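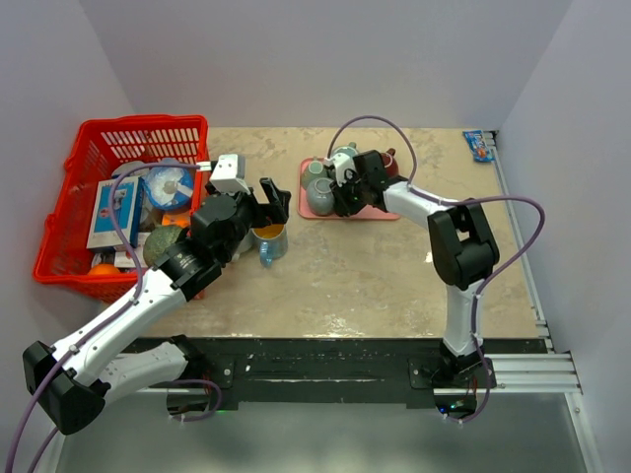 About Oken Joinery Supply

Oken sells hand tools, workholding and cabinet hardware to home woodworkers and small joinery shops. We trade from a single premises in Clovville, with a counter at the front, a sharpening room behind it and a timber rack under the awning on the east side. Orders are also sent by road freight and post.

What we stock

The catalogue currently lists 1070 lines. The largest groups are clamps, chisels, plane irons, drawer runners and hinges. Abrasives are kept from 80 to 3000 grit in sheet form only. We do not sell power tools, with the exception of spare collets and guide bushes for routers.

Timber is limited to short lengths of blackbutt, spotted gum, Tasmanian oak and hoop pine, dressed on two faces. Moisture content is metered on arrival and again before sale. Boards reading above 13 per cent are held back and restacked. Colour matching between boards is not offered.

The Brovader bench

Brovader is our own bench kit. It is supplied as machined components with a printed cutting list for the tool well, which the customer makes. The top is laminated Tasmanian oak and the standard dog hole spacing is 127 mm, centre to centre. The front vise opens to suit stock the same width as the apron. Kits are made in two batches a year, the second of them in October, and a deposit holds a place in the next batch.

The earlier version used a bolted stretcher. Owners of that version can order the current wedged stretcher as a separate part, although the leg mortises will need to be lengthened by hand. A drilling template is no longer included.

Sharpening and repair

Plane irons, chisels and drawknives are accepted at the counter until 3 pm. Primary bevels are ground at 25 degrees unless the docket says otherwise. Handsaws are jointed, filed and set by hand - tungsten-tipped circular blades go to an outside grinder in Farouk and take longer. We do not regrind turning gouges to custom profiles.

Classes

Bench classes are held in the sharpening room. There are 36 places a year across all courses, covering sharpening, hand-cut dovetails and frame-and-panel doors. Tools are provided. Enclosed footwear is required, and long hair must be tied back near the grinder.

Comments

dovetail_dan
Is the wedged stretcher the same thickness as the old one? Mine measures a bit under 45.

Marri Creek Shed
Got a panel saw back last week, cuts straight again. Docket said rip, came back rip. Good.

kjp
Any chance of hoop pine in longer lengths? Even 2.4 would do me.

Search the catalogue
Enter keyword or part no.
Go

Related
Brovader kit: parts list and assembly notes
Freight rates and cut-off times
Class dates and bookings
Choosing a grinding angle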